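September, open day at Stonirside. Drove over from Briltthorpe with Wim Van Wijk and got there 15 minutes late. The robot hand was what I came for. 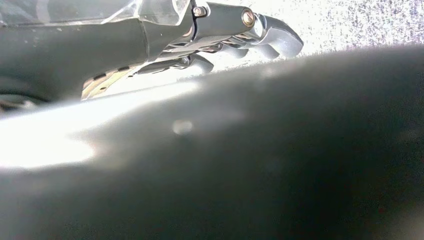
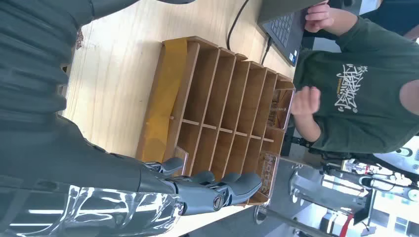
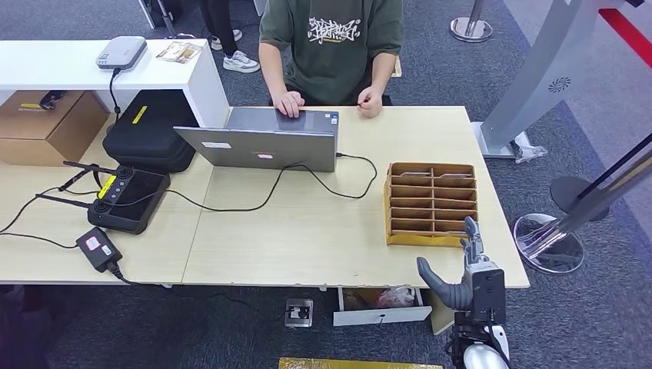
## Notes

- The wooden organizer is the same kind we use for screws at Fostetti.
- Florian Gaillard gave the talk. He put the hand at 900 hours so far.
- Wim asked about spare fingers. They keep 2 sets.
- Sandwiches were fine. Home by dark.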